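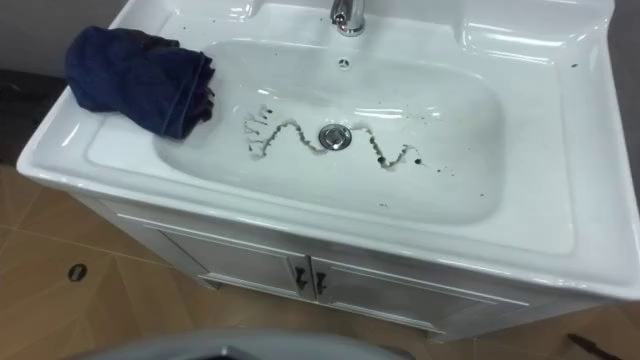 About Ploncombe Home Cleaning

Houses, flats, holiday lets. Bathrooms mostly, if you go by what people ring us about. Started by Eftychia Kouris out of the back of a small van, with two buckets and a list of neighbours who had said yes before she'd worked out what to charge. Still run from the same yard behind Drodlow Lane, now with 17 of us on the rota.

What we do

Weekly and fortnightly cleans, one-off deep cleans, end of tenancy, and the Tuesday round for lets on the Ghanem estate, where guests go at ten and the next lot want their keys by four. Kitchens, floors, stairs, inside windows. Ovens if you ask when you book (please do ask, they take ages). We don't do outside windows or gutters or anything up a proper ladder.

And basins. We get a fair few basins like that one, good white ceramic on a white cabinet, nice chrome, and a trail of dark bits wandering across the bottom past the plug. Grit, coffee grounds, potting soil, who knows. We've stopped guessing. It all comes off the same way.

How we do a basin

New starters learn this in their first week so it may as well be on here.

Towels and soap off the rim first. Folded, put somewhere dry, not on the floor.

Pick up loose bits with a damp paper towel and bin them. Don't wash them down. Anything gritty goes round the plug, sits in the trap, and three months later you are paying a plumber.

Then warm water and a drop of washing up liquid, soft cloth, top to bottom. Tap, back ledge, flat rim, sides, floor of the basin last. No scouring powder on a glazed sink, no green side of the sponge. Scratches hold dirt and then you're scrubbing every day.

Lift the stopper if it lifts. Wipe underneath it, wipe round the seat. Most people have never looked under theirs and that's fine, we have.

Overflow hole: old toothbrush, small one, then a cup of clean water poured slowly in. Smells in a clean bathroom are very often the overflow.

Rinse, dry with a fresh cloth, buff the chrome. Dry matters round here, the water's hard and drops leave white rings on a tap by teatime. Cabinet front and the floor tiles after, working back to the door.

Towels go back where you had them.

Cloths

Colour coded, always. Red for the loo, yellow for basins and baths, blue for kitchens, green for everything else. Washed at sixty at the yard, never in your machine. If you see one of us using a red cloth on your sink ring Eftychia and she will be round herself, probaly within the hour.

Who we are

Eftychia does the quotes, the first visit and most of the phone. She grew up over her family's launderette on Arari Street, open since 1948 until the lease went, and the folding rules come from there. Towels in thirds, edges in. She'll refold yours without noticing she's doing it, sorry.

Everyone on the team is employed, not casual, and has sick pay. You get the same person each time unless they're off, and if they are we text you the night before. We look after 113 homes at the moment and would sooner stay that size and keep the regulars happy.

Prices

A bathroom and kitchen deep clean is £98, materials included. Regular cleans are by the hour and depend on the house, so we come and look first. No charge for looking. No contract either, a week's notice is plenty.

Allergies, a new baby, a septic tank, tell us when you book and we'll bring different products. Happy to use your own as well if there's one you like.

Booking

Phones are on from eight till five, not Sundays. Leave a message with the postcode and how many bathrooms and we'll ring back the same day. March is filling up with spring cleans so get in early for that. End of tenancy needs five days' notice, a bit more if the oven's bad.

Keys are kept in the locked cabinet at the yard, tagged by number with no adresses on them. If you'd like to be in for the first visit, say so and we'll work round you. Parking permits on the hall table please.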